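Notebook, November, started 7:50 a.m.

Bookbinding paste, batch four. Writing this up before I forget which jar was which, as happened with batches two and three (both now labeled "maybe").

Recap for Zofia, who was away: we are trying to settle on one wheat paste for the Herville ledgers. The old recipe from the Górecki binder's manual calls for flour, water, alum and "patience," with no quantity given for the last. I used 45 grams of wheat starch to a half liter of water, soaked overnight, cooked in the double boiler. No alum this time. Alum makes a nice firm paste and then spends the next century eating the paper, and I would like to be blamed for something else.

Cooking: held it near 80 C once it got there. It went from milk to glass in the space of one phone call, so the bottom is a bit thicker than the top. Pushed the lot through the horsehair sieve twice. The sieve has a hole near the rim. I know where it is and work around it. Somebody should buy a new sieve, and I suspect that I am somebody.
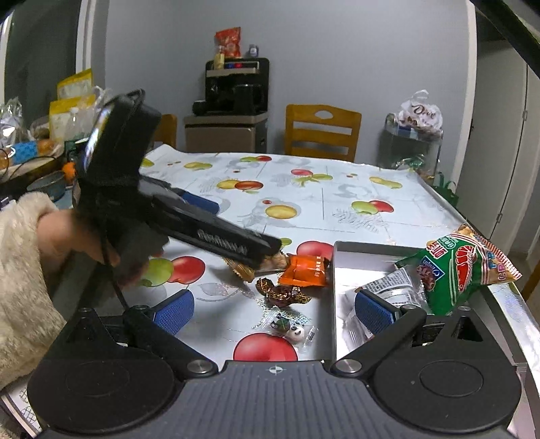 Test strips. Cut from the Camia handmade offcuts, grain long, all the same width within my ability to use a ruler. Three dilutions, brushed out on one side, laid onto scrap buckram, boned down through silicone release paper, under weights for an hour. The weights are the two bricks and the old flatiron. The flatiron gives noticeably better results, which I put down to its having a handle and therefore getting moved less carefully by fewer people.

Straight from the jar: too stiff. Brush drags, leaves ridges, and you can read the brushstrokes through the paper afterward like corduroy. Strong bond, though. Tore the paper before it let go of the cloth.

One to one with water: good. Spreads evenly, gives me time to slide the corner where it should have gone in the first place. Peeled with some complaint. This is the one.

One to two: soup. The strip curled up at both ends and tried to leave. May be all right for lining with thin tissue, so I kept a small jar of it in the fridge, bottom shelf, marked PASTE NOT YOGURT.

11:20. Henryk came by and said the Plarnik workshop mixes its paste with PVA, half and half, and has done so for years with no trouble. I said trouble with a ledger tends to show up after the binder has retired. He said that was the point. We agreed to try one strip of mixture on something that doesn't matter, and then spent a while failing to agree on what doesn't matter. Settled on my own notebook (not this one).

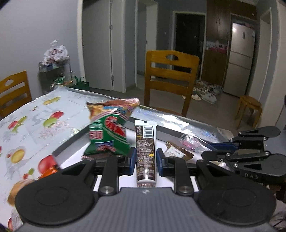

The mixture goes on beautifully, I am sorry to report. Smooth, quick to grab, hardly any warping in the board. It also can't be taken off again with a damp sponge and an apology, so it stays away from the ledgers. Fine for the slipcases. I've told Henryk he may have the slipcases.

Boards: the 2 mm gray board warped toward the cloth side as usual. Lined the inside with one sheet of kraft and it came back most of the way. Second sheet pulled it past flat in the other direction. One and a half sheets is not available.

To do:
Zofia to check the ledger spines before anyone commits to a lining. Two of them have an older glue under the leather, dark and brittle, and it may want a poultice first.
Re-cut the strips that went under the left brick. The left brick is not flat.
Weigh the starch on the good scale. The kitchen one jumped to 50 when I breathed near it.
Paste keeps in the fridge four or five days. If it smells like anything at all, out it goes.
Sieve.

Strips are hanging on the line by the window, H.K. and Z.W. please leave them until tomorrow, even the curly one.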